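Budgeting for a two-arm kitchen bench, what am I forgetting?

Sumeya Abdella
We've got money for 2 small arms at our teaching lab in Pundton and I have to hand in the full list by April. Arms and grippers are priced. What else eats the budget?

Maddocks
Spare fingers. Buy 8.

Przemysław Górecki
Cables and table space! We spent so long comparing arms that we forgot the bench – ours ended up too short and we had to reorder.

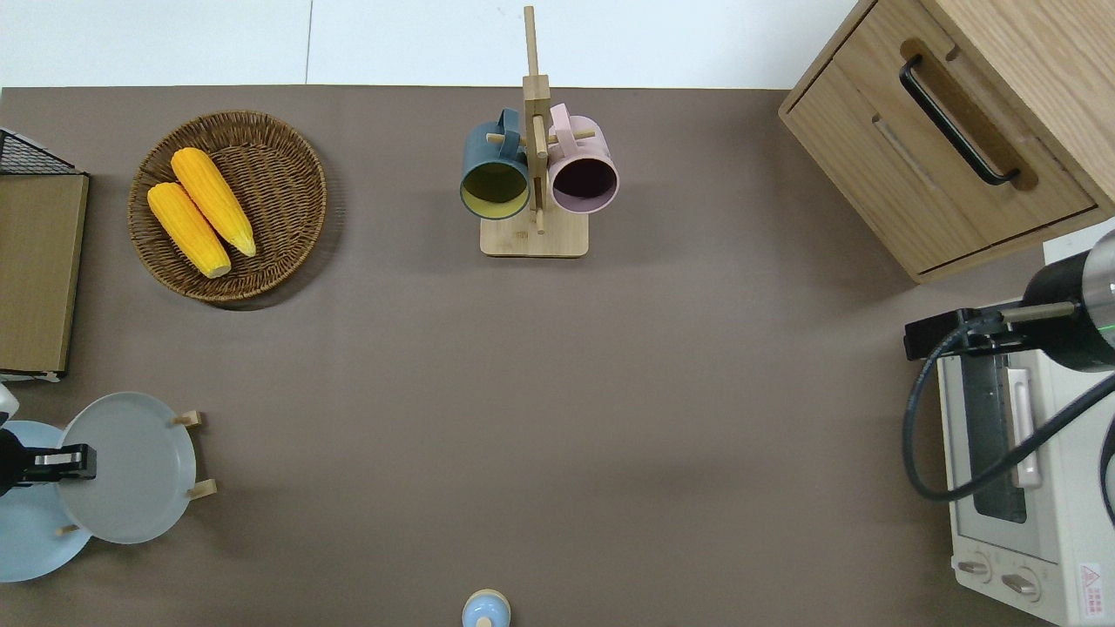

Props are cheap, so get those last and get them secondhand. A mug tree, a dish rack with a couple of plates and a basket with corn in it will keep two grippers busy for ages. Put the real money into a wide table, and leave a big clear stretch in the middle.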